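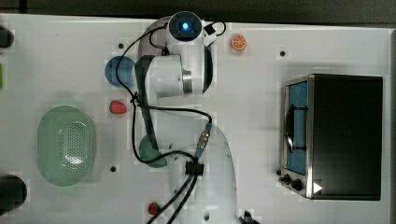 Bryony Ashworth
Founder and chief strawberry sorter, Emorer

Hello, and welcome to Emorer! We put together play kitchen sets and lend them out to nurseries, childminders, playgroups and the odd grandparent who has the whole tribe for the summer. You borrow a crate, the children cook with it for a term, and then it comes back to us and you get a different one.

I started in August, in my dining room, with one crate and a very long list. I'd been working in a nursery for years and our home corner was a sorry sight. We had half a plastic pizza, one saucepan with no lid, and a bag of food that had been added to by so many different families that the carrot was twice the size of the chicken. The children still played with it (they'd play with a cardboard box and a spoon, bless them) but they kept asking for things we didn't have. Where's the fruit? Where's the oven? What do I wash it in?

So that's how I pack a crate now. I start with what the food is going to be cooked in, or washed in, or served on, and the food comes after. A red strawberry with a green top is nice enough by itself, but give a three-year-old two strawberries and a pale green colander with proper little holes in the bottom and they'll be busy until snack time. Add an orange slice and somebody is making fruit salad. Put a toaster oven at the side of the table and the fruit salad goes in the oven, of course, because everything goes in the oven. I have been served baked orange more times than I can tell you.

We do two main sets at the moment.

Grevico is the everyday kitchen. It has fruit and veg, a colander, cups, plates and a few pans, and it fits on one ordinary table. Most people start with this one. It's also the easiest to tidy away, as all the food goes back in the colander and the colander goes back in the crate.

Zurkum is the big one, meant for a whole corner of the room. You get everything in Grevico plus baking things, a till, a shopping basket and a lot more food. There are 92 pieces in it and yes, we do check them all when it comes home. It needs two people to lift, so please don't try carrying it in from the car by yourself like I did.

A few things people often ask me about.

Colours. I like food to look like food. An orange slice should be bright orange with the white bits showing, so that a child who had one at breakfast knows straight away what it is. For the cups and plates I'm much less fussy, and I'll happily mix blue with whatever else is on the shelf. Children sort by colour without being asked, and a table with some red, some green, some orange and some blue on it gives them plenty to get on with.

Real things and toy things. I use both. Real colanders, baskets and bowls are often cheaper and stand up to being sat on. If you'd like to add a real appliance of your own for the children to pretend with, it must have the plug and flex taken off by someone who knows what they're doing, and do check the door doesn't trap small fingers. I'm strict about that one, sorry.

Missing bits. They happen! A strawberry went to the seaside last year and came home in the post in its own envelope. We don't charge for the first few lost pieces, we just ask you to have a look under the furniture first, and in the coat pockets.

Cleaning. Every piece is washed and dried when it comes back to us, before it goes anywhere near another crate. I do this in batches with the radio on and I find it very soothing, although my family would like the draining board back.

We moved out of the dining room in the end and into a unit with shelves all the way round and one large white-topped table in the middle for packing. I love that table. I lay each set out on it before it's boxed, and if I spot a gap (plenty to cook and nothing to cook it in, usually) I go back to the shelves. There are 167 crates out with borrowers now and roughly 600 strawberries in the building, which is too many, I got carried away with an order.

What I'd like next is a picnic set, and after that a bakery. I've been gathering bits for the bakery already - mostly buns - and if you've a view on whether it needs a cake stand, do tell me. I say it does.

If you want to borrow a crate, send us a message with your postcode, the ages of your children and how much table or floor you've got. Tell us what your lot are mad about as well. If it's soup, I'll put in another pan. Collection is free, delivery depends on how far away you are, and you're always welcome to come and have a rummage along the shelves before you choose.

Page last updated 2021-05-12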